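Tsegereda Tamiru started at Grolleo in May, on the afternoon shift, teaching arms. The job ad had called it demonstration work. She had spent eleven years before that hand-sorting returns for a parts wholesaler in Wedommont, and she wrote on the form that she was good with small things.

The arm they gave her was a Wako. It had been at station 3 longer than anyone on the crew, and the lead, Retus, showed her how to sit at the controls. You put your thumb and first finger through the loops, and when you closed your hand the gripper closed. When you moved your wrist the arm moved its wrist, a bit behind you. The delay was small, but she felt it in her stomach the first day, like stepping off a curb she hadn't seen.

"Watch the screen, not the arm," Retus said. "It only learns from what its own camera sees. If you look over the top and cheat, you'll teach it to do something it can't see how to do."

So she watched the screen.

The task that week was solenoids. They came to the station in a yellow tray, loose, with their leads on, and each one had to be picked up and set down in the fixture on the left. Ten good runs made a set. A run was good if you didn't drop the part, didn't drag its neighbours and didn't stop too long to think. Retus was firm about the thinking. The arm would copy a pause as faithfully as anything else, and last winter they'd had one that hung over the tray for 2 seconds before every pick, exactly the way a fellow named in the log only as Operator 10 used to do when he was deciding.

Her first set took most of the shift. The bodies were easy enough. The leads were the trouble. They were thin and springy and they lay wherever they liked, and if you went for the metal you could close on somebody else's wire and bring up two parts at once.

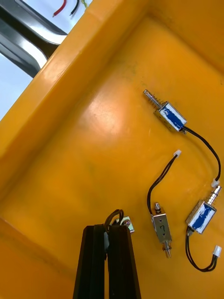 Station 3, wrist view. One in the fingers by its leads, three still in the tray.

She tried it by the leads on the second evening. She hadn't planned to. The fingers came down a little short, she had the black wires in them, and she lifted anyway to see what the weight would do. On the screen the part hung at an angle past the fingertips. She moved slowly left and it swung, so she stopped, and then she remembered she wasn't supposed to stop.

"Is that a good one?" she asked.

Retus leaned in. He had a coffee he never seemed to finish. "Did you drop it?"

"No."

"Did you mean to grab it there?"

She thought about saying yes. "No," she said.

"Then mark it and let me look at it tomorrow."

She marked it. In the notes box she typed 5/27/20, held by wires, not on purpose, and then she did nine more the regular way, fingers on the frame.

He didn't mention it the next day, or the day after. By then she'd stopped feeling the delay. At home she reached for the kettle and found herself waiting for her own hand to catch up. Her sister asked what she did all day and she said she picked things up and put them down again, and her sister said that was what she'd done at the wholesaler's too.

They ran the Wako on its own the following week. Retus cleared everyone back from the guard rail and pressed the button, and the arm went down to the tray. It took the first one by the frame, a little quick, with the small turn of the wrist at the end that she knew was hers. She used to do it at the old job, to get the label facing up. She hadn't known she was doing it at the controls.

The second was the same, and so was the third.

On the fourth, the body was wedged against the rim. The arm lowered, shifted, and closed on the wires. It lifted the part out by them and carried it left, slowly, and it didn't stop partway.

"I kept your run in," Retus said. "Cut the pause out of it, though."

The part went into the fixture crooked, but it went in. He wrote something on his sheet and slid the next tray across, and asked her if she could stay until six.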